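Drudmont House - Premises and Workstation Safety Checklist
Second floor, Rooms 3 to 6
Month of inspection: May
Inspection began: 9.15 am
Inspected by: Thiện Triệu, Premises Safety Officer
Managing agent: Zollstead

Entries are marked Satisfactory, Action Required or Not Applicable. Comments are to be read with the entry they follow.

Section A. Access and escape

A1. Corridor clear to full width: Satisfactory
A2. Final exit door opens without a key: Satisfactory
A3. Fire door closes fully into its frame: Action Required
Comment: The door to Room 5 stops short of the latch when released from half open. Zollstead has been asked to adjust the closer within 72 hours. The door is to be pulled shut by hand until then.
A4. Exit signs lit: Satisfactory

Section B. Electrical

B1. Portable appliance labels in date: Action Required
Comment: The desk lamp in Room 4, asset number 43, carries a label which has passed its retest month. It has been withdrawn from use and placed in the locked cupboard.
B2. Extension leads not joined end to end: Satisfactory
B3. Sockets and switch plates undamaged: Satisfactory
Comment: The cracked plate reported at the previous inspection has been replaced.

Section C. Furniture and work surfaces

C1. Tables stable and level: Satisfactory
C2. Edges free from splinters and raised grain: Satisfactory
Comment: Wooden tops are to be wiped with a damp cloth only. The spray polish found in Room 3 leaves a slippery film and should not be reordered.
C3. Chairs adjust and lock: Action Required
Comment: One chair in Room 6 sinks under load. It has been labelled and set aside for Haruna to collect under the furniture contract.

Section D. Desk items and small storage

D1. Pens and pointed items stored upright in a holder: Satisfactory
Comment: The black wire-mesh pen holder is of the approved pattern, with a rolled rim at the top.
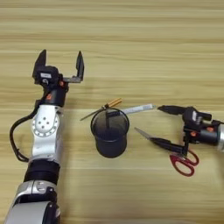 Holders of this kind should stand well in from the table edge and should not be filled so tightly that the contents have to be pulled out by force. Scissors and craft knives are to be kept in the drawer - the knives with their blades retracted.
D2. Drinks kept away from papers and equipment: Satisfactory
D3. Drawers closed when not in use: Action Required
Comment: The lower drawer in Room 4 rolls open unaided. Runner to be replaced.

Section E. First aid

E1. Box contents complete: Action Required
Comment: Eyewash is short. A replacement has been ordered from Prurnetent.
E2. Names of first aiders displayed: Satisfactory

Outstanding actions are to be reported in writing to the Premises Safety Officer upon completion. Items A3 and C3 will be reinspected first.

Signed: Thiện Triệu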